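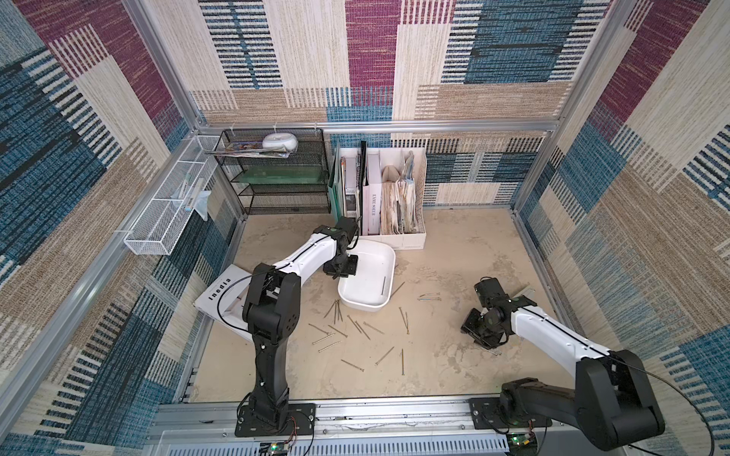

How to clear up spilled nails and store them properly
By Marina Tsakiris, 25 Jul 2021

A dropped box of long nails goes everywhere, and the odd one you miss will end up in a foot or a tyre. Picking them up takes a few minutes if you do it in order.

You will need a shallow plastic tub with smooth sides, a lidded jar or tin, a strip of masking tape and a marker pen. A magnet is handy but you can manage without one.

1. Put the tub down close to the spill. Set it on the floor or worktop itself so that you are not carrying handfuls of nails across the room.

2. Start with the nails furthest out and work inwards. Take each one by the middle of the shank, keeping clear of the point, and lay it in the tub. Don't throw them in, as they bounce.

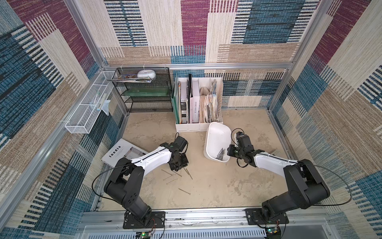
3. Turn the nails the same way as you go. Long ones lie neatly side by side if the heads are together, and they take up far less space. A jumbled heap has to be sorted again later.

4. Lift anything flat that was lying nearby, such as magazines, dust sheets or offcuts of card. Nails slide under the edges. Do the same along the foot of the walls.

5. Get down low and look across the surface with a torch. Pale, mottled floors hide grey metal quite well – the shadow is often easier to spot than the nail.
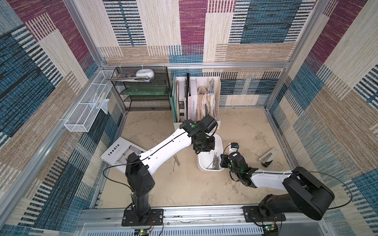 Long nails bunched together in the tub, with a few still to pick up.

6. Check what you have collected. Bent nails go in the scrap metal, and so do rusty ones unless you keep them for rough work. Wipe the rest with a dry cloth.

7. Tip the tub gently into the jar, heads first, and write the length on the tape. Our long ones are 60 mm, and a jar of those weighs nearly 244 g with the lid on.

Keep the jar on a low shelf in a dry place. I left mine in the shed one January and had to throw half of them out.

Next: Sorting screws by head type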